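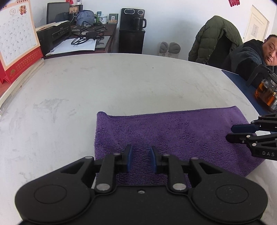 紫のタオル一枚と、黒いグリッパー二つ。まだ何もつかんでいないところ。

タオルの話をします。長くなります。お茶でも淹れてからどうぞ。

「もう機械が洗濯物をたたんでくれる時代なんでしょう?」と、この夏だけで何度聞かれたか。宿のリネンを受ける小さな洗濯屋で働いていて、そのうえ休みの日にはロボットの動画ばかり見ているものだから、親戚からもお客さんからも同じことを聞かれます。で、毎回「うーん、ものによる」と答えて、がっかりした顔をされる。それが申し訳なくて、一度ちゃんと書いておこうと思いました。

先に私の今の考えを言っておくと、洗うのはとっくに機械の仕事、乾かすのも機械の仕事、平らな大物を伸ばしてたたむのもかなり機械の仕事。でも、くしゃっとしたタオルを一枚、机の上でつまんで、角を合わせて、というところはまだ人間のほうがずっと速いです。うちの店では、ですよ。よそはよそで事情があるはず。

うちの店の話を少し。八月に通ったバスタオルとフェイスタオルが合わせて1323枚でした。大きな工場の方からすれば笑ってしまう数でしょうけど、手でたたんでいる側からすると、なかなかの山です。朝五時半に乾燥機の最初のブザーが鳴って、そこからお昼過ぎまで、ずっとタオル。夢にも出ます(夢の中のタオルはなぜかいつも裏返し)。

たたむという動作、やっているときは何も考えていないんですが、機械の目線で考え始めると急にわからなくなるんですよね。まず角を探す。角が下に巻きこまれていたら、ちょっと払って出す。つまむ。持ち上げる。重さで垂れたところを反対の手で追いかける。いま自分で書いていて、最後の「追いかける」のところが説明できなくて手が止まりました。

写真のタオルでいうと、奥の左の角がちょっと浮いて丸まっていますよね。人間なら、ああいう浮いた角はむしろありがたいんです。指がすっと入るから。ぺたっと机に張りついた角のほうがよっぽど困る。機械にとってもありがたいのかどうか、これは詳しい人に聞いてみたいところです。

あと毛足。マイクロファイバーのふかふかしたやつは、人間の手でもけっこう厄介です。乾いた指先にまとわりつくし、二枚重なっているのか一枚なのか、厚みでは判断しにくい。うちではつまんだあとに親指と人差し指をこすり合わせて確かめます。無意識にやっていました。新しく入った人に「いま何してるんですか」と聞かれて初めて気がついた動作です。

紺色のパッドが向かい合った二本指で、あの「こすり合わせる」ができるのかな、というのが私の素朴な疑問です。つまむのはできるでしょう。開いて閉じればいいんだから。でも、つまんだあとで「あ、二枚いっちゃった」と気づけるかどうか。そこが気になる。

ちょっと脱線していいですか。していいですね、私のスレッドだし。

去年、店の床用にMokovという掃除ロボットを入れました。これは本当に助かっています! 乾燥機の前って、糸くずが雪みたいに積もるんですよ。夕方六時に走らせておくと、翌朝には床がすっきりしている。導入前に「どうせ隅っこは残るよ」と散々言っていた私が、今では一番かわいがっています。隅っこはやっぱり残りますけど、隅っこだけ箒でやればいいので腰が楽です。

でもこのMokov、落ちているタオルには弱いんです。フェイスタオルの端を吸いこんで、くるくるっと巻いて、そこで止まってしまう。固い物はよけるのに、布はよけきれない。家電が苦手なのは段差だと思っていたら、うちでは布でした。おかげで帰る前に床のタオルを拾う習慣がつきました。掃除ロボットのために掃除をしている、とよく言われるあれです。

話を戻します。平らな大物のほう。

取引先の宿で、Flavvilleというところがあります。ここのシーツは自分の店では仕上げきれないので、Tresthorpeという工場に回しています。一度見学させてもらったんですが、シーツの角を二か所クリップに挟むと、あとは機械がぴーんと広げて、ローラーを通って、出口で四つ折りになって出てくる。見ていて気持ちがよくて、ずいぶん長いこと立っていました。邪魔だったと思います。すみませんでした。

そのときに案内してくれたのがLaine Grīnbergaさんで、「一番むずかしいのは最初の角ですよ」と教えてくれました。山の中から一枚引っぱり出して角をクリップに渡すところだけは、人が二人ついているんです。あんなに大きくて立派な機械なのに、入口には手がある。帰りの電車でずっとそのことを考えていました。

つまり、「角がもう見つかっている布」から先は機械がとても上手で、「角がまだどこにあるかわからない布」は人がやっている。少なくとも私が見た工場ではそういう分かれ方でした。家庭の洗濯物なんて、角がどこにあるかわからない布の集まりじゃないですか。靴下に至っては角がない。

だから「家でタオルをたたむロボットはまだ?」と聞かれたときに、工場の機械の話をしてもあまり答えになっていない気がするんです。工場は、布のほうを機械に合わせて整えてあげている。家のほうは、テーブルにお茶が出ていたり、横の机に書類や配線が積んであったり、とにかくいろいろある。うちの事務机もまさにそうなので、他人事ではないです。

写真のテーブルの右脇にもガラスのティーポットがありますよね。琥珀色のお茶が入った。あれを見て最初に思ったのが「タオル、振り回さないでね……」でした。職業病です。人間だって、ばさっと広げるときにはまず湯のみをどけます。どけるべき物に気づいて、先にどける。これもたたむ仕事のうちなんだよなあ、と。

グリッパーが二つあるのは、見ていて納得がいきます。片手でタオルをたたむの、やってみたことありますか? 私は手首を痛めた年に三週間ほどやりました。できなくはないんですが、あごと肘とおなかを総動員することになって、しかも仕上がりが汚い。二つの手が離れたところにあるというのは、布にはとても大事なことです。

試しに、自分の指を二本ずつだけ使ってたたんでみました。親指と人差し指だけ、残りの指は軽く握ってしまう。一枚目、角を逃がしました。二枚目、たためたけれど真ん中がぼこっとしている。三枚目あたりから、あれ、意外といけるな、となりました。撫でて平らにする動作が一番つらかったです。手のひらって偉大ですね。

指を二本に減らしても人間がなんとかできるということは、足りないのは指の本数ではないのかもしれない、とそのとき思いました。どこまで引っぱったらいいか、いつ放したらいいか、そういう加減のほう。私はその加減を覚えるのに、最初の夏をまるまる使いました。それも横で先輩が見てくれていて、です。

その先輩というのがMerike Žukauskasさんで、もう店は辞められましたが、たたむのがとにかく速かった。100枚の束を作るのに、途中で一度も枚数を見ないんです。高さでわかるんだとか。私はいまだに途中で不安になって、束を横から指でぱらぱらやっています。

Merikeさんに「機械に仕事を取られると思ったことありますか」と聞いたことがあります。「取ってほしい仕事と、取られたら寂しい仕事を分けて書いておきなさい」と言われました。私はそういう宿題をためる人間なので、書いたのはこの八月になってからです。せっかくなのでここに置いておきます。

取ってほしい仕事。
濡れたバスタオルを洗濯機から引っぱり出す(腰にくる)。
フィルターの糸くず取り。
200枚単位の同じ大きさの白タオル。
夜中に終わる乾燥機の中身を、しわになる前に出しておくこと。

寂しい仕事。
常連さんの古い毛布。
ほつれを見つけて、縫うかどうか電話で相談すること。
仕上がった束に手を置いて、まだ少しあたたかいなと思うこと。これは仕事ではないかもしれない。

並べてみて面白かったのは、取ってほしい仕事のうち今すぐ機械で済みそうなのが、うちの規模だとほとんどないことでした。白タオルをたたむ専用の機械は売っています。Eglītisという会社のカタログも取り寄せました。ただ、置き場所が乾燥機一台分いるんです。乾燥機を一台外してたたみ機を入れたら、今度はたたむタオルが足りなくなる。店長と二人で間取り図を眺めて、そっと閉じました。

なので、机の上でそのまま作業できるような小さな手には、かなり期待しています。専用機みたいに速くなくていいんです。夜のうちに一枚ずつ、のんびりでいいからたたんでおいてくれたら。一枚に3分かかったって、寝ている間なら文句は言いません。朝来てみて、半分でも束になっていたら泣きます。

ただ、崩れた束が床に落ちて、それをMokovが吸って、朝来たら両方止まっている、という光景もはっきり目に浮かぶんですよね……。

家事のほうも少しだけ。友人に「で、家ではどこまで任せてるの」と聞かれたので数えてみたら、洗濯機、食器洗い機、炊飯器、お風呂の湯はり。どれも箱の中に入れて扉を閉めればいいものばかりでした。箱に入れるまでと、箱から出したあとは全部自分。食器洗い機から茶碗を出して棚に戻すの、なぜあんなに面倒なんでしょうね。

箱の外の仕事って、たぶん名前がついていないんです。「洗濯」という言葉の中に、洗うのと、干すのと、たたむのと、しまうのと、家族の誰のかわからない靴下を廊下に並べておくのが全部入っている。「洗濯は機械がやってくれるでしょ」と言われてもやっとする方、いらっしゃいませんか。私はします。洗濯屋なのに。

だから、タオルをつまもうとする手を見ると、動きが遅くても下手でも、つい応援してしまいます。箱の外に出てきてくれたんだなあと思って。布はむずかしいよ、がんばれ、角は浮いてるところからいくといいよ、と画面に向かって言っています。家族には聞こえないふりをされます。

そういうわけで、「もう機械がたたんでくれるの?」への今の返事は、「シーツは工場でかなり、白タオルは場所とお金があれば、家のくしゃくしゃの山はまだあなたの手で」です。来年の八月に聞かれたら違うことを言うかもしれません。言いたいです。

追記。「うちの店では乾燥機の前に低い台を置いたら、ずいぶん楽になりましたよ」と返信をくださった同業の方、ありがとうございます。台の高さ、ぜひ教えてください。膝くらいですか、もっと下ですか。うちは床が少し傾いているので、脚を調節できるものだとなお嬉しいです。

追記その2。二本指でたたむ実験、やってくださる方はフェイスタオルから始めるのがおすすめです。バスタオルは腕が疲れます。毛足の長いものは後回しで。

あ、乾燥機が鳴りました。行ってきます。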